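Minutes of the Staff Meeting, Walport Family Dental
August, 12:15 p.m., break room

Present: Ruth Lozano (chair), Anum Niazi, Wagner Macedo, Fidelina Quintero
By phone: Pádraig Duggan, from the Hanrahan office, until his one o'clock crown prep arrived early
Minutes: Fidelina Quintero

1. Last meeting's minutes

Approved after one correction. Wagner did not "refuse" to use the new intraoral camera. He "expressed a preference for the old one," which he has now expressed four meetings running. The minutes regret the tone.

2. Missed appointments

Anum reported 21 missed hygiene visits for the month, most of them first thing in the morning or right after lunch. Reminder texts go out two days ahead and again the evening before. Ruth asked whether patients read them. Anum said several reply with a thumbs-up and then don't come, so yes, in a sense.

Discussion of a missed-visit fee. Pádraig is in favor. Wagner is in favor for everyone except his own patients, whom he described as "going through a lot." Ruth doesn't want a fee until the front desk has a script for explaining it, as Anum is the one who will be yelled at. Anum agreed with this warmly.

Decided: no fee for now. The desk will keep a short-notice list and call from it when a slot opens. Patients who miss two in a row will be offered afternoon times only.
Action: Anum to start the list.

3. Night guards

Long item. The Votmont lab has raised its turnaround on night guards to three weeks and has sent a cheerful letter saying so. Two patients have cracked fillings while waiting, though Wagner was careful to say that one of them also chews ice and will not be reasoned with.

Pádraig suggested trying Delunness, which the Hanrahan office has used since spring. Their guards come back in eight working days and mostly fit. Ruth asked him to define mostly. He said he had adjusted a few at the chair, none for longer than ten minutes, and had sent one back for being, in his words, somebody else's mouth.

Fidelina raised the matter of what we tell patients about caring for the things. The current handout is a photocopy of a photocopy and advises against "hat water." She has had guards come in warped, guards come in chewed by dogs, and one guard that had been through the laundry in a bathrobe pocket. The new handout should cover rinsing, brushing without toothpaste, letting the guard dry, and the case, which patients treat as optional. 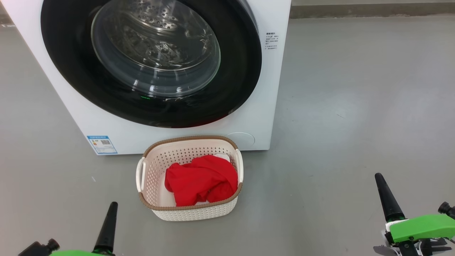

Can a night guard be cleaned with denture tablets?
Most can, once or twice a week in cool water, as long as the patient checks with us first and rinses the guard well before wearing it.

Fidelina will put that wording on the new handout word for word. Wagner would like the sentence about dogs to be in bold. Ruth would like there to be a sentence about dogs.

Decided: Delunness to make the next batch of guards as a trial. Votmont keeps the crowns, where there are no complaints beyond the usual one about the invoices.
Action: Fidelina to draft the handout. Pádraig to send over his prescription form – the readable one.

4. Sterilization room

The smaller autoclave passed its weekly spore test. It also made the noise. Wagner can imitate the noise and did. The service company wants to know whether it happens during the cycle or at the end of it, and opinions in the room were divided, so a sheet of paper will be taped beside the machine and people will write down what they hear.

Fidelina reminded everyone that pouches are to be dated and initialed before they go in, and that a smiley face is not an initial.

Action: Wagner to tape up the sheet. All to use it.

5. School visit

Ruth has agreed that we will talk to the second grade about brushing. She had not told anyone she had agreed. Toothbrushes have been ordered, 500 of them, that being the smallest box at the decent price. The second grade is considerably smaller than this. The rest can go to the front desk, the food pantry, and, if it comes to that, our relatives.

Anum will do the talk. Wagner offered to wear the tooth costume and was thanked. Somebody needs to find the left glove.

Action: Anum to confirm the time with the school. Wagner, glove.

6. Supply closet

The code is now 1302. It is not to be written on the door this time.

Ruth asked that the minutes not include the code. Fidelina noted the request and will take it out before these are posted.

7. Any other business

Pádraig had left the call by now, though his line stayed open and we learned something about a patient's vacation to the lake. Ruth will speak to him about the mute button.

The waiting room fish is fine. Several patients have asked.

Wagner asked whether the meeting could be moved to a time that isn't lunch. Ruth said all the other times have patients in them.

Meeting closed at 1:05 p.m. Next one same time next month, and Ruth will bring the sandwiches.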